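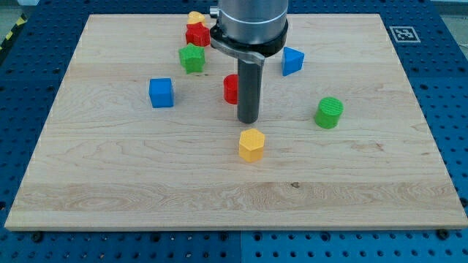

Are there any robots yet that can pick up after kids and put things back in the right tubs?

For a whole house, there isn't one you can buy and leave to it. Small arms that sit in one spot and sort a known set of objects do exist and work reasonably well. A machine that goes from room to room, finds things under the couch and knows which tub they belong in is still at the research stage.

Posted in Home & Workshop > Machines and Gadgets
13 August 2023

Asked by jelstead_mum

I run a family day care from home in Jelstead and at the end of the day there are toys from one end of the place to the other. I have a robot vacuum, but I have to clear the floor before it can do anything, so it saves me less than I'd hoped. My brother-in-law works in a packing shed and says they have an arm there that sorts parts all day without stopping. If a factory can do it, why can't I get one for the playroom? I'm not after anything fancy. Blocks in one tub, cars in another, soft toys in the basket. I could spend up to $2,000 if it really did the job.

3 replies

Sosina Hailu

I did maintenance on sorting cells at Fevcombe for a few years, so I can tell you why it works in the shed and not at your place.

In the shed, everything is arranged for the arm. The bench is bolted down, the lighting doesn't change and the parts come from a short list. Ours had 49 different parts on it, and adding one more meant an afternoon of setting up and testing. People weren't allowed inside the guarding while it was running.

Your playroom is the opposite. Toys are on top of each other, half under a rug, or in somebody's hand. A soft toy changes shape every time you pick it up. Hard plastic blocks are about the easiest thing you could give a robot, and even then it needs to know how to hold each shape. A cube has flat sides to grab. A star can turn in the grip if you take it by the points. A cylinder is fine standing up and a nuisance once it's on its side and rolling.

Then there's working out where the thing goes. Sorting by colour is easy for a camera if the light is good. Sorting by "belongs with the train set" is harder, although that part has improved a lot lately.

As for cost, $2,000 will get you a small hobby arm and possibly a camera. You would have to program it yourself, and it would reach as far as the edge of the table it was fixed to. It won't drive around, and I wouldn't run one with toddlers in the room.

My advice is to keep the vacuum and do the tubs by hand for now. Put a picture of what goes in each tub on the front and get the kids to do it before pickup. It isn't automation but it works in our house most days.

gadamov_shed

Agree with most of that. I'd add that speed is a problem too. Last December I went to an open day where they had an arm putting things away on a table. It got there in the end but I could have done the lot while it was thinking about the second one. That was a demo with the people who built it standing next to it.

If you want something useful now, look at the dishwasher, the dryer and the vacuum. Machines are good at chores where you do the loading and they do the rest. The loading is the bit they can't do.

Fikre

just get a big sheet, tip the toys out on it, kids play on the sheet, pull the corners up at the end of the day and pour it in a tub. cost me nothing, had the sheet already

Comment from jelstead_mum

Thanks all. Sosina, that makes sense about the parts list. I think we'd be well over 49 with the dress-ups alone. I'll try the pictures on the tubs and I might do the sheet for the blocks. Will look again in a few years.

Comment from Sosina Hailu

If you do the pictures, cover them with contact. Ours were chewed off within a week.

This thread has been viewed 553 times.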